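**Greiferbeschaffung Odthorpe, Zwischenstand** (1/5)

Budgetposten Greifer: zwei Angebote liegen vor, Wallin und Prenine. Preisdifferenz 947 Euro je Stück, ohne Finger.

(2/5) Wallin nennt einen Hub bis zu 80 mm. Für Dosen reicht das — für liegende Kartons nicht immer.

(3/5) Vor der Bestellung läuft alles in der Simulation. Testsatz: Suppendose, schmale Jell-O-Schachtel, flache blaue Dose.

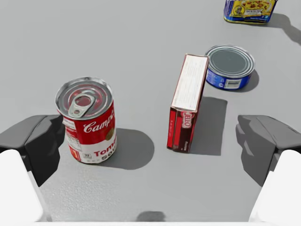 Tormod Grønli fragt, ob Ersatzfinger im Posten enthalten sind.

(4/5) Nein. Ersatzfinger laufen bei Dosia über Verschleißteile, 4 Sätze pro Jahr.

(5/5) Freigabe noch im März.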